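Bathroom sink smells even though it drains fine?

Posted in Home & Repairs, March 9, 2023
by sinholm_newbie

Hi all! We moved into our place in Sinholm last August and the bathroom sink has had a smell ever since. Kind of swampy, kind of like old pennies (my husband says wet dog, we disagree). It's worst first thing in the morning and then it fades once we've both brushed our teeth and run the water for a bit.

The drain itself is fine. Water goes down fast, no gurgling. I've done baking soda and vinegar more times than I can remember, and I bought a bottle of that Gradora drain gel, which smelled like lemons for one glorious evening and then the swamp came right back. A plumber quoted me $1,275 to open up the wall and "check the venting," and I nearly fell over. Is that really where I have to start?? It's a white one-piece sink with a pop-up stopper, if that matters.

2 replies

reltau_ridge
Please don't pay anyone $1,275 yet! Clean the overflow first. Most people never touch it and it's the grossest part of the whole sink. It's the little hole up near the top of the bowl, and behind it there's a channel that runs down inside the sink and joins the drain below the stopper. Soap and toothpaste and who knows what coat the inside of that channel, and your drain gel went right past it.

Mine is the same general type as yours, so for reference the overflow is the small round one below the faucet, and the stopper is the round chrome piece at the bottom of the bowl.

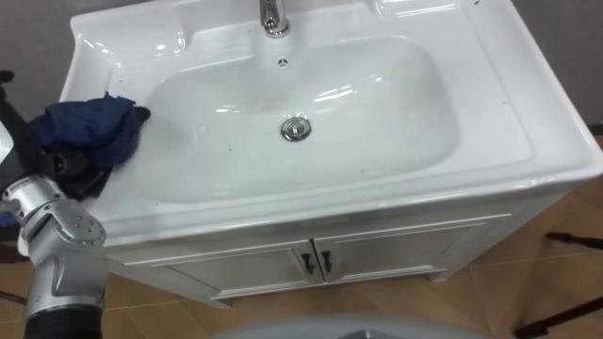
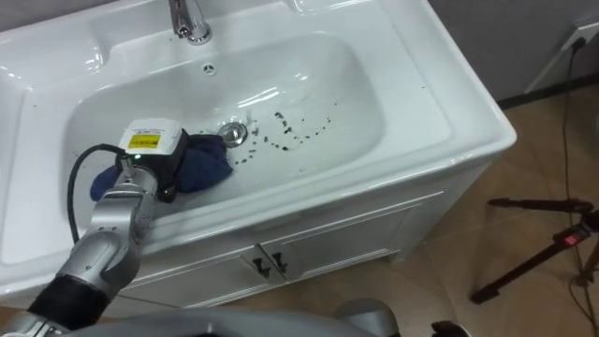
What to do, in order

1. Pull the stopper. Some just lift or unscrew. If yours won't budge, look under the sink for a rod going into the back of the drainpipe, loosen the nut, slide the rod out, and the stopper will come up. Put a bucket down there first.

2. Scrub the stopper in a bucket with dish soap and an old toothbrush. You will find hair. Sorry.

3. Take the overflow cover off if it comes off easily. If it doesn't, leave it alone and use a funnel with a bit of tubing.

4. Pour in hot tap water (not boiling) with a good squirt of dish soap, then work a skinny flexible brush down the channel. I got a pack of 6 at Tolentino Hardware, and I only ever use the smallest one.

5. Flush it with plain water until it runs clean, then put everything back and check that rod nut for drips.

I do this every couple of months now and the smell stays away. Oh, and wipe the rim while you're at it, mine collects specks like you wouldn't believe.

gradually_handy
Could be the trap. Ours smelled for 8 weeks and it was that.

Okay, slightly longer version because I hate when people leave it at that. The U-shaped pipe under the sink holds water that blocks sewer gas. In a guest bathroom it can dry out, but you use yours every day so I'd guess gunk instead. Put a bucket under it, unscrew the two big plastic nuts by hand, dump it, scrub it, put it back. Took me maybe half an hour, and most of that was moving the shampoo bottles out of the cabinet. Do the overflow thing first though, it's easier. And don't mix cleaners! If there's still any of that gel sitting in there, run plenty of water before you open anything, and wear gloves.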